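Wanted: people who eat toast (and will tell me all about it)
3 min read

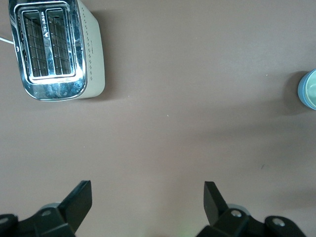 Do I need to know anything about appliances to take part?
You need a mouth and an opinion. If you've ever stood in your kitchen in your socks muttering at a slice that came up white on one side, you're exactly who I'm after!

I'm Marilou, and I look after the test kitchen at Letora, where we write plain-language guides to small kitchen gear. This autumn we're doing the two-slice toaster, start to finish, and I'm looking for everyday people to come in and make breakfast with us. I've eaten so much toast on my own lately that I've lost all sense of what golden brown is (my partner says I now call everything "a bit of a four"), so fresh eyes and fresh taste buds would be very welcome.

What you'd be doing

You come in for a morning, starting at 9:30, and you make toast the way you make it at home. Bring your own bread if you're fussy, and please do be fussy. I want the thick-cut people, the fruit loaf people, the ones who toast straight from the freezer and the ones who put it down twice because once is never enough. I'd love somebody who bakes their own sourdough and can never get the end piece in the slot.

While you're at it you'll fill in a short sheet on colour, crunch and how easy it was to fish out a crumpet without burning your fingers. Then there's a bit on cleaning, meaning the crumbs, and the fingerprints that turn up on anything shiny the minute you've wiped it. After that we sit down with a cuppa and you tell me what drives you up the wall about the toaster you've got now. That last bit is my favourite and it always runs over.

You'd do 2 mornings, a week or so apart, so we can see whether you change your mind. People do!

Who can apply

Anyone over 18 who lives close enough to get to us without a long haul. Sadly we can't take you if you're coeliac or have a serious wheat or nut allergy, as there'll be crumbs and peanut butter on everything by ten o'clock. Left-handers, I'm especially keen to hear from you.

You'll get a grocery voucher for each morning, plus parking, plus all the jam you can manage.

How to put your hand up

Drop a note to Cherry Mae Baluyot at the front desk, Room 304, Balen House, or ring and ask for her. Tell us what bread you buy, how dark you like it and which mornings suit. Applications close at the end of March.

Letora Test Kitchen, Room 304, Balen House | © Letora | Back to top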